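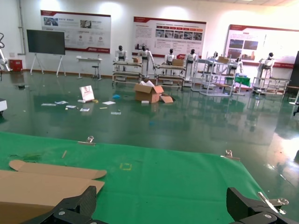

A reader of the Kevik setup guide wrote in to ask whether failed attempts should be deleted before training, and was told by two other readers to delete everything that did not end well. Our answer is to keep them, label them, and decide at export. The steps below assume a two-finger gripper with a wrist camera and Plemusska 3 or later.

Before you record

Clip the mat along its far edge so it cannot creep during a session. Mark the start square with tape and leave it in place for the whole batch. If the tape moves, close the batch and open a new one.

Lock exposure and white balance. A glossy floor throws ceiling light back into the wrist camera, and auto exposure will shift as the arm turns. Check the view at both ends of the reach.

Do not clear the background for every take. A policy trained only against a bare wall tends to fail when the room changes. Leave background items where they are within a batch and move them between batches.

Recording an episode

1. Return the arm to the home pose. Both fingertips must be in view.
2. Place the object. Vary its angle each time, including angles that make a poor grasp likely.
3. Start the recorder, wait one second, then move.
4. Work at a steady pace. Long pauses teach the policy to pause.
5. Release the object, back off, and stop the recorder.
6. Enter the label: success, partial or fail.

Episodes longer than 77 seconds are split by the recorder and have to be joined by hand. Shorten the task if this happens often.

How many episodes

Our stick placement set, Valderrama, holds 3,481 episodes. The first usable policy came from 305 of them, recorded in batches of 18. Later batches mostly helped with odd starting angles.

Export

Run the Jellonetti checker on the batch folder first. It flags dropped frames and joint readings that lag the video. Re-record flagged episodes with the same start angle. Fails are left out of the default export; set keep_fail to 1 to include them. Partial episodes are always exported, with the label stored in the episode header.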